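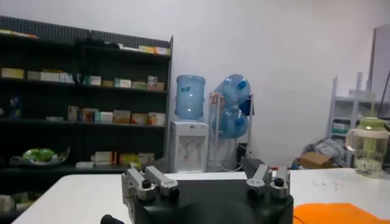 The Practice Shop at Temba, February

Temba is a training center for people starting work in small stores. The practice shop is one room on the ground floor, set up with store shelving, boxed stock and a white work table. Classes use it in the mornings, and in the afternoon it is open to anyone enrolled who wants to work on a display or practice restocking.

The pages in this gallery cover the room after the winter change of stock. Notes are by Wakana Kaneko, with additions from Miyuki Sakai, who runs the morning class.

The black shelving
Bought used from a drugstore in Zesomau that was closing. It is taller than the old unit and has perforated panels at the top, so hooks can go straight in. Daichi Koyama and Misaki Chiba put it together in one afternoon. The instructions were missing, and the first try had two of the uprights switched.

Shelf spacing
We changed the spacing twice. The first setting left too much air above the small boxes and too little for the tall ones. Tatsuya Matsuda worked in a pharmacy for years and told us to set the shelves for the stock we have most of, then fit everything else around it. Most of ours is small boxes.

Small boxes in a row
Straight rows are the first exercise in the morning class. Boxes go side by side, fronts even with the shelf edge, printed side out. Students take a row down, put it back, and then swap places and check each other's work. It takes longer than people expect — the thin boxes lean as soon as there is a gap.

Colors
Pale packaging is kept together on one level, and the stronger colors go on the others. A real store would sort by product, and the second half of the course does it that way. For the first few sessions, sorting by color makes it easier to spot a box that has been put back in the wrong place.

Stock list
The practice stock came to 266 items at the February count, up from 125 when the room opened. The list is kept on paper in a Geltby binder and copied to the office computer at the end of the month. If you open or damage a box, please write it on the sheet. Nothing is sold from this room.

Single items
Some products are down to one, and we leave them out on the shelf anyway. Students have to decide whether to move a single item next to something similar or leave it where it is and mark it for reorder. Miyuki prefers the second. Tatsuya prefers the first, and they have agreed to teach both.

The work table
White top, wiped down before and after each class. It has picked up a few specks and marks that do not come off with ordinary cleaner. We tried Vaker paste on one corner and it dulled the surface, so please don't use it on the rest.

Orange cloths
Orange is for tables and shelves. The cloths for the floor and the sink are kept in the hall closet and should stay there. Used cloths go in the wash bag at the end of the day — not back on the pile with the clean ones.

The pitcher
Clear plastic with a pale green lid. It gets moved around the room a good deal, since it is one of the few things we have with a handle and is useful for practicing how to place an awkward shape. Put the lid on before you move it, and carry it with one hand underneath.

Checking a shelf
Students stand back by the door, look over the whole unit, and then go up close and work from left to right. Misaki made a one-page check sheet for this with 40 boxes to tick. Copies are in the tray by the light switch.

Visiting
Enrolled students can come in any afternoon until 5:30. Visitors are welcome if they ask at the office first. If you would like to donate sealed, boxed products that are past their sale date, talk to Daichi. Small boxes are the most useful, and several of the same kind are better than one of each. We can't take glass or anything that has to be kept cold.

More pages will be added after the spring change of stock.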